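April – sample storage trial, bag seals

Carried over from last month: find out why the dried silica samples gain weight on the shelf. The Etgate jars are fine. The samples kept in zip-top bags are not. Ludger Kettler thinks the bags are closed badly. I think the film itself lets moisture through, and that closure only matters in the first day or so.

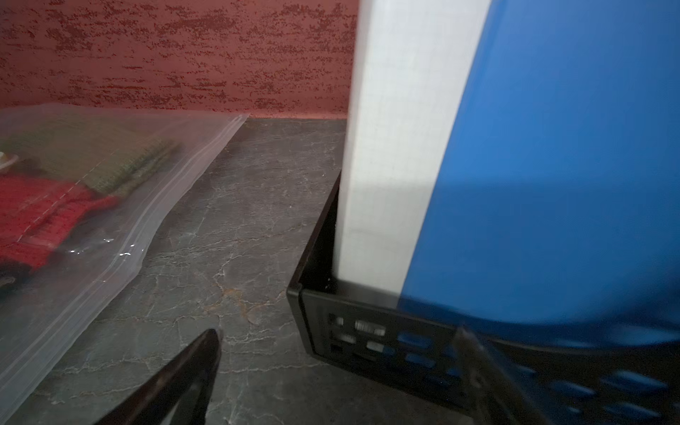
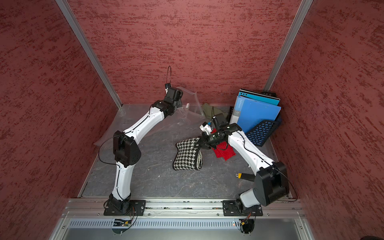

## Setup

Silica gel, indicating type, dried overnight at 120 °C and cooled in the desiccator before weighing. Each bag gets the same nominal charge. Bags are weighed empty first, then filled, then weighed again after closing.

Two bag types:

- Pinau, thin film, single track
- Prenuvik, heavier film, double track

Nine bags of each. All of them go in the humidity cabinet on the middle shelf, standing upright in the wire rack so that the faces don't touch. Cabinet set to 75% RH with the salt tray (sodium chloride, saturated, some solid left showing). Temperature logged, not controlled. It sat at 22 to 23 °C for the whole run.

Closure was done one way for every bag: air pressed out from the bottom up, then thumb and finger along the track twice in the same direction. Ludger closed half the Pinau set before I had written this down, so those are marked K on the label and kept separate in the table.

## Readings

Balance checked against the 50 g weight before each round. Drift was under 1 mg, no correction made.

First round at 6 hours. Gain in the Prenuvik bags was too small to separate from handling error. Pinau bags were all up, and the spread between them was wide. The worst was one of mine, not a K bag.

Second round at 27 hours. Prenuvik now measurable and tightly grouped. Pinau still ahead by a factor of roughly four, but the spread had narrowed as a fraction of the total. That fits film permeation as the main path with a leak term on top that varies from bag to bag.

Bag 7 (Pinau) excluded. There was a grain of gel in the track, visible under the loupe once I opened it. Its gain was about double the set average, so one grain is enough to spoil a closure. Wipe the track before closing. Added to the bench sheet.

## Heat-sealed controls

Cut the track off two spare bags of each type and heat-sealed them above the fill line – impulse sealer, setting 4, cooled under the bar. These went in with the second batch. Gain at 27 hours was lower than for the closed-track bags in both types, but only slightly lower for Prenuvik. For Pinau the difference was larger than I expected, so Ludger is partly right. The track on those is a real leak.

The surface area is not quite the same after trimming. Corrected by measured area, which changes nothing in the ranking.

## To do

- Repeat the Pinau set with a fresh carton. This one was opened last year and stored next to the oven.
- Ask Abou Jaoude for the film thickness, or measure it here with the micrometer, folded and divided.
- Try one bag inside another, tracks at opposite ends.
- Move anything that must stay dry longer than a day into Etgate jars until this is settled.
- Top up the salt tray. The solid is getting low at the back corner.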